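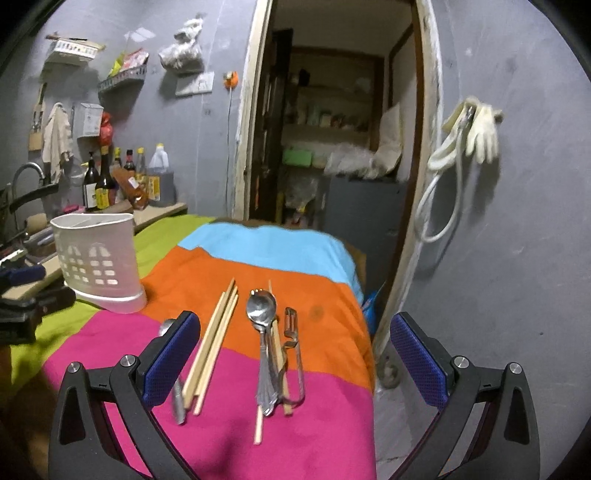
Garkcombe Shared Kitchen Reopens Utensil Station

September 2, 2023

The shared kitchen at Garkcombe is back in service after a refit of its utensil station, the operator Sopacua said. The kitchen had been on reduced hours since April, when the old drawer units were taken out.

Small utensils are now stored upright in ventilated plastic holders next to the sink. Chopsticks, spoons and peelers are sorted by type on a cloth before they go back into the holders, and mixed bundles are no longer accepted at the counter. Wooden items are kept apart from steel ones until fully dry.

The inventory taken during the refit listed more than 2,000 pieces across the building. Of these, 375 were withdrawn, mostly split chopsticks and spoons with bent handles. A further 68 peelers were checked for loose blades and returned to use.

Replacement stock was ordered through Prollari, a catering supplier in Ulis. The first delivery covered 189 pieces — all steel spoons — and a second, for wooden chopsticks, has been confirmed without a date. Until it arrives, groups booking the kitchen for large meals are asked to bring their own chopsticks.

Cleaning rules are unchanged. Utensils must be washed and sorted by the end of each booking, and the sink left clear. Stained cloths go in the laundry bin by the rear door. Booking rates remain the same through the end of the year.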